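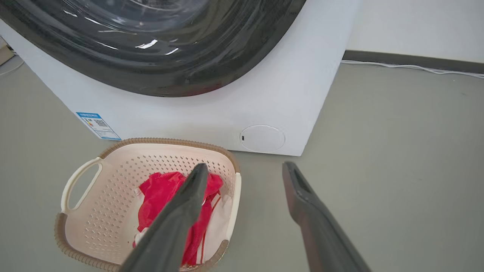
The front-loader, ready for another round of washing.

When I arrive at Florin Nistor's workshop in Kurau, a little after ten in the morning, he is on his knees in front of a blanket, looking for moth. He waves me in without getting up, tells me there is tea in the pot and that I must mind the second step, and carries on turning back the edge with his thumb, an inch at a time, as if he were reading it.

Florin mends wool. He will take in a cardigan or a pair of socks if you ask nicely, but what he loves best are old blankets, the heavy striped ones that used to be woven up the valley at Schwerdtfeger and that most families round here still have in a chest somewhere, usually with a hole in the middle and a story about whose bed it came from. He has been at it long enough that people simply leave them on the bench outside his door, folded, with a telephone number pinned to one corner.

"I like it when they pin the number," he says, finally getting up and finding himself a chair. "One lady pinned a whole letter. Two pages! It was all about her aunt, and then right at the end, in tiny writing, could I please also look at the fringe."

He came to mending by a roundabout way. He trained as an upholsterer in Fotarport, which he remembers fondly for the harbour and rather less fondly for the horsehair, and he spent several years covering dining chairs for a shop that has long since closed. Blankets arrived by accident. A customer had wrapped a chair in one to protect it on the journey, and when Florin unwrapped it he forgot about the chair.

"It was from Schwerdtfeger, a brown one with the cream stripe, and somebody had darned it so well that I had to hold it up to the window to find the place. I thought, well, I can't do that. And that bothered me for weeks. I'm a stubborn man, my mother would tell you."

So he taught himself, badly at first (his word), and then went to find someone who could do it properly. That someone was Yutong Cai, who had learned from the last of the finishing women at the mill and who still comes over most afternoons. She turns up while we are talking, hangs her coat on the nearest nail and starts sorting yarn on the table without being introduced, and I am well into my second cup before I realise that she is listening to every word and disagreeing with a good third of them.

"He says badly at first," she says. "It was like porridge. I unpicked the lot."

"She did," says Florin, delighted. "She unpicked the lot."

The two of them keep a ledger, a tall green book with a cracked spine, in which every blanket is given a line. They are up to 293. Yutong writes the entries because her handwriting is better, and she puts down the colours, the size, the damage and the name of whoever brought it in. The oldest piece they have been shown is a coverlet from Skimosari with 1747 worked into one corner in red thread. They didn't mend that one. They looked at it for an entire afternoon, Yutong made a drawing of the border, and then they told the owner to keep it flat and out of the sun and please not to let the dog near it.

I ask what people get wrong, expecting to hear about needles, and both of them say "washing" at the same moment and then laugh.

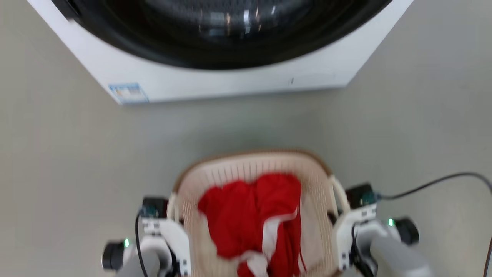 "They're frightened of it, so they never do it at all," Florin says, "and then the moth comes, because a moth loves a bit of old soup. Or they're not frightened enough and they put it in with the towels. I've had a double blanket come to me the size of a tea tray. Thick as a doormat, it was. Nothing to be done, I'm afraid, although it made a very good seat for a garden chair."

His own rules are simple enough. Mend the small holes before washing, so that they don't become large ones. Use a wool soap and less of it than you think. Choose the wool programme if your machine has one, keep it cool, and never put in more than one blanket at a time. If it won't go into the drum easily then it is a job for the bath, and a second pair of arms for the lifting. Dry it flat, on towels, and turn it when you remember to.

Yutong has her own view, which is that anything from before the war should be washed by hand whatever the machine promises. They have had this argument, she tells me, since the first year, and neither has moved.

"I have moved a little," says Florin.

"You have not."

The mending itself is slower than I had imagined. A hole the size of a coin can take a morning, since the darn has to follow the weave and then be brushed up very gently so that the nap lies the same way as its neighbours. Matching the colour takes longer still. Schwerdtfeger's brown was never quite the same brown two years running, and over the years Florin has gathered 198 small hanks of wool in what I would have called, before this visit, brown. He takes a handful to the door to show me in the daylight. There is one like strong tea, and one like wet bark, and one with a bit of plum in it that he has used only once and is clearly very proud of.

Do they ever let the mend show? Sometimes, Yutong says, if the owner likes it. A young couple brought in a cot blanket in May with 9 holes in it, and asked for every one to be darned in a different colour. She had her doubts. Florin had none at all and had picked the yellows before they were out of the door.

"And it was lovely," she admits. "I've thought about it since. My teacher would have had a fit."

They would both like someone younger to learn it from them, and there is a girl from the next village who comes during the school holidays and has, according to Yutong, the right sort of hands and the wrong sort of patience. Florin thinks the patience will arrive. His did, he says, at about forty.

By the time I put my coat on it is past three, and he has gone back to his place on the floor beside the blanket. He found moth, by the way, just the one patch, near the hem. He asks whether I have any old wool at home myself and I confess to a grey blanket in the loft that I haven't unfolded for years.

"Bring it," says Florin. "Put it in a bag first and tie the top. And pin your number on it."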